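바르네몽, 음료 뚜껑 '재활용 용이' 표시 관행에 의문 제기
889개 제품 표시 문구 검토… "근거까지 밝힌 제품은 46개뿐"

2025-06-10

포장재 표시 조사 단체 바르네몽(Barnemmont)은 시중 음료 포장의 환경 관련 문구를 검토한 보고서 '뚜껑은 어디로 가는가'를 공개했다. 3월 한 달 동안 수집한 889개 제품의 표시 문구가 대상이다. 이 가운데 뚜껑의 재질과 분리배출 방법, 그 주장의 근거를 함께 적은 제품은 46개였다.

바르네몽은 '친환경 뚜껑', '재활용 용이' 같은 표현이 소비자에게 무엇을 약속하는지 분명하지 않다고 본다. 뚜껑이 재활용될 수 있는 재질이라는 말과 실제로 재활용된다는 말은 다르다. 그런데도 상당수 문구는 둘을 구분하지 않았고, 일부는 병 몸체에 대한 설명을 뚜껑에까지 슬쩍 넓혀 쓰고 있었다.

보고서는 포장재 업체 몰틴(Moltine)이 올해 초 내놓은 경량 뚜껑 '구나르(Gunar)'도 다뤘다. 몰틴은 이 제품이 플라스틱 사용량을 크게 줄인다고 홍보해 왔다. 바르네몽이 비교 기준을 문의하자 몰틴은 자체 시험 자료의 요약본을 보내왔으나, 어떤 뚜껑과 비교했는지는 적혀 있지 않았다. 원자료 제공 요청은 세 차례 모두 답을 받지 못했다. 감량 효과가 없다고 단정할 수는 없지만, 지금 공개된 내용만으로는 믿을 이유도 부족하다는 것이 바르네몽의 판단이다.

인쇄 뚜껑도 따져 볼 대목이다. 윗면에 색과 상표를 넣은 뚜껑이 선별과 재생 원료의 색에 어떤 영향을 주는지를 두고 업계의 설명은 제각각이다. 문제없다는 답변은 많았으나 시험 조건을 함께 제시한 곳은 드물었다. 소비자에게 뚜껑을 닫아 버리라고 안내하는 제품과 따로 떼라고 안내하는 제품이 같은 진열대에 놓여 있는 점도 지적됐다.

바르네몽은 베나비데스(Benavides) 지역의 거의 200가구를 대상으로 한 배출 습관 설문도 부록에 실었다. 한 지역의 응답이므로 전국 상황으로 확대해 읽어서는 안 된다. 바르네몽 역시 이 설문을 근거로 재활용률을 추정하지 않았다.

바르네몽은 제조사에 비교 대상과 시험 방법을 공개하고, 근거를 댈 수 없는 문구는 포장에서 빼 달라고 요청했다. 자율 개선을 약속하는 선언문은 이번 보고서의 평가 항목에 넣지 않았다. 보고서 전문과 검토 기준표는 바르네몽 자료실에서 내려받을 수 있으며, 업체의 반론은 접수되는 대로 원문 그대로 게재한다.

문의: 바르네몽 표시조사팀 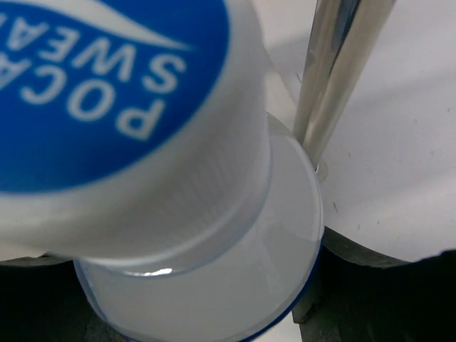 흰색 뚜껑 윗면에 파란색 바탕으로 상표를 인쇄한 포카리스웨트 병뚜껑.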